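Kurs Haushaltsorganisation, Flestby
Skript zu Einheit 4: Gemischte Kleinteile sortieren und aufbewahren
Zusammengestellt von Ásdís Damgaard

Ausgangslage

In fast jeder Wohnung mit Kindern gibt es eine Kiste, in die alles hineinkommt, was am Abend noch auf dem Boden liegt. In der Fachsprache des Kurses nennen wir sie Sammelkiste. Sie ist nicht falsch, aber sie braucht einen festen Rhythmus. Wer sie nur auffüllt, findet nach einem Monat nichts mehr wieder.

Begriffe

Mischgut: Gegenstände verschiedener Herkunft in einem Behälter, zum Beispiel Spielzeug, Bälle und Babyartikel.
Leitstück: das größte oder auffälligste Stück. Mit ihm beginnt man beim Ausräumen.
Restmenge: was nach dem ersten Durchgang noch keinen Platz hat.

Vorgehen

1. Die Kiste auf einen Tisch stellen, nicht auf den Boden. Man arbeitet ruhiger im Stehen.
2. Leitstück zuerst herausnehmen, danach die kleinen Teile.
3. Alles, was mit dem Mund in Kontakt kommt, getrennt legen - Flaschen, Sauger, Beißringe. Diese Teile werden vor dem Einräumen gewaschen.
4. Bälle kommen in ein Netz oder in einen hohen Korb.
5. Teile, deren Zweck man nicht kennt, bleiben bis zur nächsten Einheit in der Restmenge.

Beispiel für Mischgut

In einer dunkelgrauen Kiste liegen ein längliches Teil aus orangem Kunststoff, eine Babyflasche mit hellgelbem Ring, ein oranger Ball und kleinere Stücke in Blau und Gelb. Als Leitstück gilt das längliche orange Teil. Die Flasche gehört nach Schritt 3 auf die Seite.
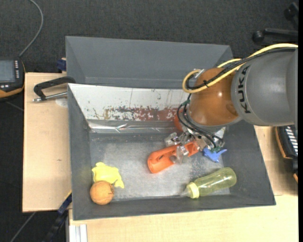 Aufgabe bis zur Einheit 5

Räumen Sie zu Hause eine Sammelkiste aus und schreiben Sie eine Liste in drei Spalten: Gegenstand, neuer Platz, offene Frage. Für den Text genügen 700 Zeichen. Bitte die Liste im April mitbringen, Raum 145.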